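Combat Sports Coaching, Unit 4: Weight Cutting and What We Think We Know

Handout to go with the February lecture. Read it before the seminar and bring the worksheet.

Start with the claim you have all heard in a gym: "Everybody cuts, so if you don't cut you're giving away size." It gets repeated as if it were a rule of physics. Look at what it rests on. Fighters who win and cut weight get talked about. Fighters who cut weight and lose get told they lacked heart, or had a bad camp. Very few people in the sport keep records good enough to tell those cases apart, and the ones who do tend to keep them private.

For this unit, "cutting" means short-term loss of body water before a weigh-in. It doesn't mean slow fat loss over a training block. Coaches mix up the two words all the time, and a good deal of bad advice lives in the gap between them. If a source says "he cut 7 pounds" and doesn't tell you over how long, you can't use the number.
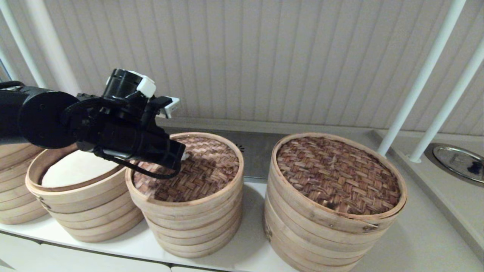
Food in the last days of camp is where the folklore gets thick. One gym swears by no salt, another by no bread, a third by nothing after dark. Steamed food has a fine reputation in this crowd, and plenty of fighters own bamboo steamers like the ones in those four stacks because somebody said steaming keeps a meal "clean." Steaming does mean you don't need added fat. Past that, a dumpling is still a dumpling, and the filling and the portion matter more than the pot it came out of. Be suspicious of any plan that talks more about equipment than about amounts.

The sauna is the same kind of story. Sweating takes off water, and the scale goes down. None of that tells you how the athlete will perform afterward. The usual answer is that he'll "put it all back" before the bout. Ask how the coach knows. Body weight coming back is easy to measure. Whether the fluid is where it needs to be, and whether the athlete can think and react normally, is a good deal harder, and "he looked fine in the warm-up" doesn't settle it.

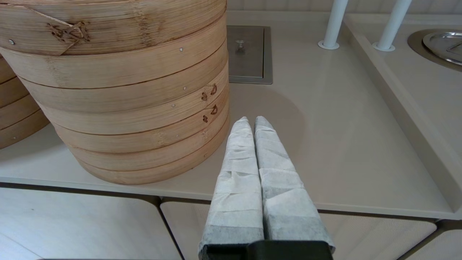
Bamboo steamer baskets, stacked.

Case for discussion: the Baumgartner plan

This one has been passed from gym to gym as a photocopy. The version in your folder is the longest I have found. It promises a safe cut for anyone, at any weight, in any sport with a scale. Read it with these points in mind.

It gives one water schedule for everybody. A flyweight and a heavyweight get the same jug.

It says the plan was "tested on 47 athletes." There is no comparison group, no list of who dropped out, and no word on what "tested" involved. Did they make weight? Did they win? Did they feel all right? The sheet doesn't say. Forty-seven would be a respectable group if we knew anything at all about it.

It treats headaches and cramps as signs the plan is working. I would call them signs to stop.
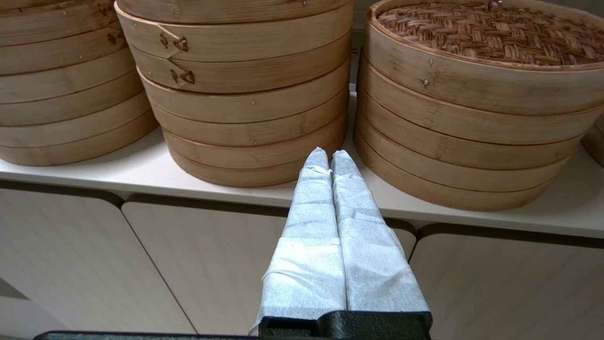 It also leans on the timing of the weigh-in without mentioning it. The plan assumes a full day to recover. Many grappling tournaments weigh you in right before you step on the mat, in your uniform, and a cut planned for a day-before weigh-in makes no sense there. Students who compete in both formats should mark every line of the plan that quietly depends on the longer gap. You'll find most of the second page goes.

Products

You will be sold things. Clernix, the drink powder being handed around at local shows, is advertised as restoring an athlete in 2 hours. Restoring what, and measured how? The label lists the ingredients but not the amounts. The Stakus sweat suit claims to "burn while you move," and the thing leaving your body is mostly water, so that claim falls under the definition at the top of this handout. I have nothing special against either product. Apply the same questions to whatever comes next.
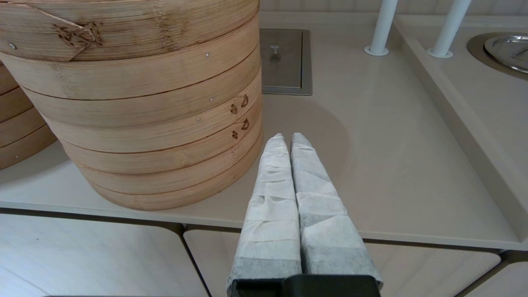 A word on coaches' experience, and I include my own. I have worked corners for over 7 years and I have strong opinions about who does well after a cut. I never wrote most of it down. What I remember is the dramatic nights, good and bad, and that makes a poor data set. So when you interview a coach for the assignment, ask what was recorded at the time and separate it from what is being remembered now. Some will be annoyed by the question. Ask it anyway, politely.

Also, if the athlete is a minor, the answer in this course is no cut. Pick the class they walk around in.

Assignment

Choose one claim about making weight that is in use at the Traduvwood gym or at your own. Write it out word for word. State what you would expect to see if it were true and what you would expect if it were false. Then say what evidence you could find, and how good it is. "I couldn't find any" will be accepted if you show where you looked. Do not try the claim out on yourself or a training partner.

Due 13/03/2023, on paper.

Filed under: Course Handouts, Combat Sports, Making Weight

Related items
Unit 3: Sparring Volume and Head Contact
Unit 5: Does Stretching Prevent Anything?
Worksheet: Reading a Supplement Label
Choosing a Weight Class for a First Tournament
Notes on Corner Advice Between Rounds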